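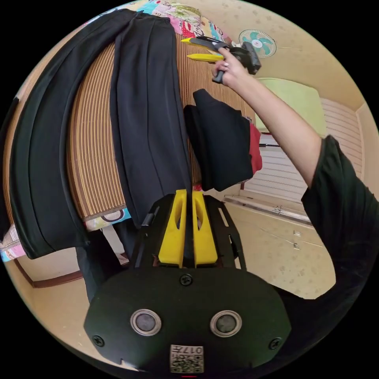 *Dark clothes, draped over a bed.*

Hi all,

Catching up on the overdyeing thread, and I wanted to answer this one properly because I've made pretty much every mistake in it:

> I've got a pile of black things that have all gone a different color. One pair of pants is sort of brown, a cardigan is nearly purple, and my good shirt is just gray now. Is it worth dyeing the whole lot in one go in the washing machine, or am I going to ruin everything? Also, does anybody still use Pladon? The store in Iltdale only carries Brutell these days and the box says "all fabrics," which makes me suspicious.
>
> And how do you keep black black afterwards? I wash everything cold already.

OK, first part first. Yes, it's worth it, but please don't do it all in one go! I did that my first winter on this list (some of you will remember the emails). I crammed in everything dark I owned, the drum was so full nothing could move, and I got the most amazing tie-dye effect on a pair of work pants. Go by the dry weight on the box and then put in less than that. Things need room to swim around.

Sort by fiber before you do anything else. Cotton, linen and rayon can go together. Wool and silk want a different kind of dye, so your cardigan should sit this one out until you've read the label inside it. Polyester mostly just laughs at you. If the shirt is a blend, the cotton part will take and the polyester part won't, and you end up with a charcoal heather kind of look. I happen to like that, but it isn't black.

Watch the stitching, too. Almost all store-bought clothes are sewn with polyester thread, so if the thread started out black you're golden, and if it was some contrasting color it's going to stand out even more when you're done.

About the brands. I still use Pladon, and I buy it by mail from El Ouafi, who'll sell you the single packets as well as the big tub. I like it for cotton, full stop. I tried Brutell once, on 2 old T-shirts and a denim skirt. The skirt came out great. The T-shirts looked wonderful for a month and then went a bit greenish at the shoulders, but that could easily have been me skimping on the salt. I wouldn't drive out of my way to avoid it. "All fabrics" on those boxes usually means there are a couple of kinds of dye mixed together and the cloth grabs whichever one it likes, so you're paying for some that goes down the drain.

My routine, for what it's worth:

- Wash everything first, no softener, and leave it wet.
- Dissolve the dye in a jar of hot water and strain it through an old pair of tights. (Undissolved specks turn into freckles. Ask my pillowcases.)
- Four hours in a bucket if I'm doing it by hand, stirring whenever I walk past.
- Rinse cold, then warmer, until I get bored, then rinse one more time.
- Wash alone, and wash with other darks for the next few loads.

On the brown pants: brown usually means the blue part of the old dye has gone, so a black overdye covers it nicely. Purple is the other way around and can peek through, so you may need a second round.

As for keeping it black, cold water is good, but I think rubbing does more harm than heat. Turn everything inside out and zip the zippers. I quit using the dryer for dark stuff altogether, and the difference in my jeans was huge. And keep them out of the sun! I used to have a hanging rod right across from a south window, and every jacket on it had one pale sleeve. One sleeve each! I moved the rod to the other wall in November and haven't had to redo a jacket since.

One thing I'd love to hear about from the rest of you: has anybody tried the vinegar rinse on black cotton and compared it with plain water? My sister-in-law swears by it and I have never seen it do a thing, but my water is very hard, so maybe that's it.

Oh, and whoever was asking about gloves last week, get the long ones. I had gray elbows for a whole wedding.

Happy stirring,
the one with the freckled pillowcases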